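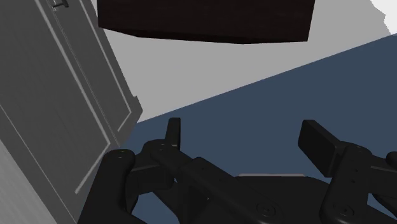 4. RECORDING AND REPORTING PRACTICE

4.1 Scope of the rules

The rules in this section apply to every simulated manipulation episode that is offered for inclusion in the shared Policarpio collection. They cover how an episode is set up, what is recorded with it, and what must be stated when results based on it are published. They do not cover the training of policies, and they do not set a minimum level of performance. A site that follows the rules and reports a low success rate has met its obligations in full.

Three sites contributed episodes under the first version of the rules: the Skillusau group, the Jernumcombe laboratory, and the authors' own institution. Differences among the sites were greater than had been expected. One site reset the gripper to the same starting pose before each episode, another drew the pose at random, and the third did both at different times without marking which was which. The present version was written after a review of 1,171 episodes, all of them household tasks in rendered rooms with cabinets, doors and flat work surfaces.

4.2 Viewpoint

Each episode must include at least one view recorded from the gripper itself. Figure 4 gives a single view of this type, with both fingertip pads visible against the blue surface and a paneled gray cabinet door to the left. The handle shows only in part, near the top. Views of this kind are useful for judging the position of the fingers, but they can leave out the very item the task depends on. The rules therefore require that a gripper view be paired with a second, fixed view whenever the task involves a handle, knob or latch. The second view must be recorded at the same rate and share the same clock.

Figure 4. Gripper view in a rendered room. The left finger is close to the lower right corner of the cabinet door.

Sites may choose the position of the fixed view. It must stay the same within a batch, and its position must be written in the batch record in the units used by the simulator. Any change of position starts a new batch.

4.3 Clearance from furniture

Contact between the robot and furniture is permitted only where the task calls for it. All other contact is to be logged as an event, with the time, the two bodies involved and the peak force given by the physics engine. The working group discussed whether brief contact should be ignored. Umali and Yap, who led the review of the Skillusau episodes, argued that a threshold would hide the cases of most interest - a finger link brushing a door edge, for example, before a grasp is attempted. Their position was adopted and no threshold is applied.

A view from the gripper is not accepted as evidence of clearance. Depth is hard to judge when the fingers and a door overlap in the same view, and reviewers who were asked to label contact from such views alone often disagreed with the log and with one another. Clearance must be taken from the simulator's own distance query, sampled at every control step and stored with the episode.

4.4 Materials, color and lighting

Plain surfaces are allowed. The first version of the rules had asked sites to use textured walls and counters throughout, on the grounds that plain ones are too easy. The review did not support this. Dark fingers stand out clearly against some plain surfaces and poorly against others, and the effect depends on the light as much as on the texture. Sites are now asked to record the material name and base color of every surface larger than the gripper palm, together with the number and type of light sources. Random changes to color or light are allowed, provided that the seed is kept.

Where a room contains very bright areas, the exposure setting must be fixed for the length of the episode. Automatic exposure was found in 18 batches from Jernumcombe, and in most of these it had not been reported. The batches were kept in the collection with a note added to their records.

4.5 Episode length and early stopping

No episode may be longer than 800 control steps. An episode that reaches the limit is counted as a failure, even if the door is moving at the time. An episode may be stopped early only by the success test or by a simulator fault. Operators may not stop an episode by hand because it looks unlikely to succeed. This practice was common before the rules were introduced and had a clear effect on reported rates, as stopped episodes were usually dropped from the total.

Simulator faults are to be reported separately. If faults affect more than 2 percent of a batch, the batch must be run again after the cause has been found. Faulty episodes are kept for reference but are not included in any published figure.

4.6 Review before release

Each batch is checked by a person who took no part in recording it. Timmermans and Ní Mhurchú prepared the form used for this purpose, which is given in Appendix B. The reviewer confirms that the paired views are in step, that the contact log is complete, and that the success test matches the written task. Nokix, the file tool used by all three sites, can carry out the first of these checks without help. The other two still call for a person to open the episode and go through it.

Disagreements between the reviewer and the recording site are passed to Hou, who keeps the register of decisions. A decision applies to later batches only. Earlier batches are not changed, but their records are marked with the number of the decision so that users can exclude them if they wish.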